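Moving a bathroom sink four feet, a thread. We finally finished with the upstairs bath and a few people asked how the plumbing side went, so I'm putting it all in one place.

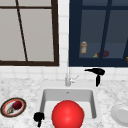 Home & Garden / Plumbing

Background first. The house was built by a small outfit called Drevar and the upstairs bath had its sink on the inside wall, right behind the door. If someone was brushing their teeth you could not get in. We wanted it on the opposite wall, between the closet and the tub.

Four feet does not sound like much. The supply lines were the easy part. The drain is where the money went.

A drain has to slope. Ours needed a quarter inch per foot, so one inch of drop over the four feet. One inch is fine if your pipe runs with the floor joists. Ours had to cross them.

Crossing joists means drilling joists. There are limits on how big the hole can be and how close it can get to the top or bottom edge. Look up your local rules before you touch anything. I read ours twice and still called the building office.

The woman at the office was helpful. She said a lot of people notch the bottom of the joist to make the slope work, and then the ceiling downstairs cracks. She asked me to send a sketch. I drew it on the back of a seed catalog and she took it.

Then there's the vent. I had not thought about the vent at all. Move a sink far enough from its vent and the trap can siphon dry, and then you get sewer smell in the room. We had to tie a new vent into the old stack up in the attic.

The attic was the worst day of the job. This was July. I went up at six in the morning and was done by nine, and I would not go up any later than that.

Plumber: Mervin Petrenko. He did the drain and the vent, I did the demolition and the patching. He was fine with me doing the grunt work as long as the floor was open when he got there. It wasn't the first time. He went home and came back the next day.

What was holding me up was the subfloor. Two layers, glued and nailed. I had figured on one. A circular saw set to the right depth got through it, but I hit nails and went through 2 blades.

Under the second layer we found an old leak. The wood around the toilet flange was dark and soft enough to push a screwdriver into. Nothing showed from above or on the ceiling below. We cut it back to solid wood and sistered one joist.

That repair added $400 in materials and Mervin's time. I had set some money aside for surprises, so it was not a disaster, but it did use up the light fixture budget. We are still using the old light.

Sink choice. I went back and forth between a drop-in and an undermount. My neighbor Elspeth Moffat has an undermount and likes wiping crumbs and hair straight in. I went with a drop-in from Plimetti because the cutout is more forgiving and I was doing the cutting.

Faucet is a Bronder. Single handle. The only complaint I have is that the pop-up rod was too short for the drain body and I had to order a longer one. Took 19 days to arrive. We used a rubber stopper.

Check your shutoff valves while the wall is open. Ours were the old multi-turn kind and one of them would not close all the way. Quarter-turn valves don't cost much and it's a five-minute swap when nothing is in the way.

Also take pictures of the open wall with a tape measure in them. I have already used mine once, when I hung the towel bar and wanted to know where the vent was.

Leave the wall open until the inspector has been. I know someone who closed hers up on a Friday to get ahead and had to cut it all out again. Our inspection took ten minutes. He filled the pipes with water, looked at the slope, signed the card.

Tile. I said I'd leave tile out of this but people keep asking. The floor is a matte gray from Cloutier, bought as an overrun. I ordered one box too few and the second batch was a slightly different shade, so that went behind the toilet.

Would I do it again – yes, for that room. The door opens all the way now and two people can be in there on a school morning. If the old spot had been merely ugly I would have left the sink where it was and bought a new vanity.

If you are pricing one of these, ask the plumber which way the joists run before you ask for a number. Mine changed his quote once he knew.

Someone asked about the old sink. It's in the garage and it's free if you can pick it up. The faucet on it drips.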